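**Landum open day thread, February 24, 2019**

1/ Back from the Landum open day and my feet hurt, my phone is at 2 percent and I have a lot to say about robots and blankets. Thread!
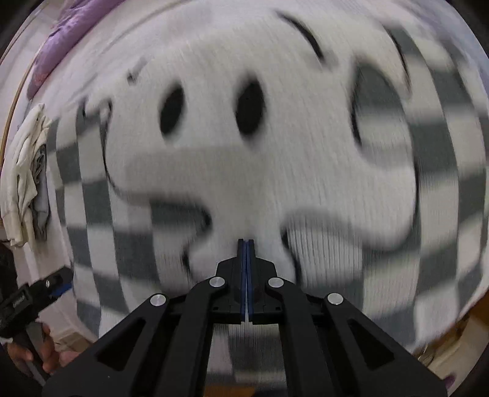
Blanket time. Two blue-edged fingers, one very fuzzy face.

2/ So Landum has this home robotics project called Moon, and they let people in for the afternoon to see how the training part works. I figured I'd get a slideshow and a cookie. I got a slideshow, a cookie AND a turn with the gripper.

3/ The gripper is a hand-held thing. You hold it and do the chore yourself with these two skinny fingers, and it records the whole time so the arm can learn from it later. Pinch, lift, let go. Sounds like nothing, right? Try it on something plush.

4/ Ekene Iyamu ran our group and she was great – super patient, even with the guy who asked about the robot uprising before she'd finished saying hello. She told us soft stuff is the hardest homework they give it. A mug stays mug-shaped. A blanket has a new shape every time you touch it.

5/ And this blanket! White and fluffy, checkered border, big cartoon face with black oval eyes. I kept aiming for the spot under the mouth and apologizing to it in my head.

6/ My score, if you care: 7 tries to get one decent fold. You want to squeeze hard and you really shouldn't, you just kind of bring the fingers together and trust it. My wrist had opinions about this by try four.

7/ Also everybody moves too fast at first, me included. Ekene kept saying "slower, slower, pretend it's asleep." I'm going to be saying that to myself while making the bed for the rest of my life.

8/ Numbers for the nerds: they're at 1,127 recorded folds so far and want nearly 300 more before they change anything. I asked if my seven count. She said they keep the messy ones too, so somewhere in there is me flubbing a corner, forever.

9/ Then we went next door to watch the arm (it's called Roremon, I did not get the story on the name) do a hand towel. It stopped halfway for so long that I thought it was done. Then it started up again and finished the fold and the whole room clapped. For a towel!! I clapped too.

10/ Do-yoon Do did the Q&A at the end. Best question came from a kid who wanted to know if it can do fitted sheets. He said no, and neither can he. Next kid asked about socks and he said "ask me in May."

11/ Only gripe: parking. The lot at Unda across the street was supposed to be open to us and the gate was down, so I walked in late and missed most of the intro. If anyone caught the bit on how they picked the chores, please fill me in.

12/ They're doing another one in May, free, you just put your name on the list at the front desk. I signed up already. Wear sleeves you can push up, and eat first – the cookies go fast.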